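4. The board task (student section)

4.1 Setup

Written up in June by the undergraduate group at Kendard. The other half of the paper covers the control stack, so only the task, the board and what went wrong are covered in this section. The task came out of the Zostari student challenge, where each team gets a parts board and a two-armed robot and has to put blue parts into the places marked for them. We kept the challenge rules mostly as they were, but dropped the time bonus -- it made people rush and the logs were useless.

Operators were all students in the module. Each one had a short practice with one arm, then one with both. Parts were put back by hand between runs, in the same start layout every time, or near enough.
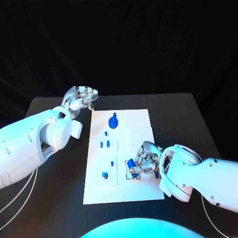

A run ended when the operator said stop or when a part left the table. Dropped parts that stayed on the board could be picked up again, no penalty. We logged 300 runs in all, of which 61 were thrown out for missing joint data. The rest are used in Section 5.

4.2 Choice of hand

Left or right was up to the operator. We did think about fixing it. In the end the only rule was that both hands should not go for the same part, and even that got broken a few times. Small pegs took longest. The large parts were quick to grip but awkward to line up, and the last bit of the push is where most of the tilting happend. 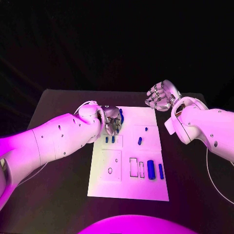

Butt, reading an early draft, asked why the free hand was not simply parked at the side between moves, as the Odville team did in their entry. Fair point. We tried it for 6 runs and the operators disliked it, the arm took too long to come back. So the free hand stays up and waits. This probably costs us something in near misses but we have not measured it.

4.3 Order of parts

No fixed order either. Most operators settled on one after 4 runs and then stuck to it, even when it was a poor one. A change of order half way through a session nearly always gave a slow run straight after.

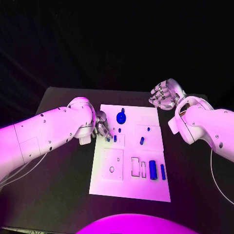

Grip errors and placing errors are logged separately. A grip error is a closed hand with no part in it. A placing error is a part let go outside its outline, or lying over. Some runs have both and are counted in both columns, so the collumns do not add up to the total.

Figure 7. Two-arm work on the parts board.
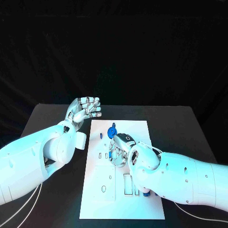
Reach was the other limit. The near side of the board is easy to get at but the forearm comes in low, and from the head camera it covers whatever is under it. With the right hand down on the middle of the board like in Figure 7, a small blue part ends up mostly under the wrist and the operator has to remember where it was. Two of us leaned sideways out of habit. No use at all, the view does not move with you. A second camera on the side would fix it, not done yet. Next version of the board should also leave more room between the outlines -- see Section 6 for the drawings.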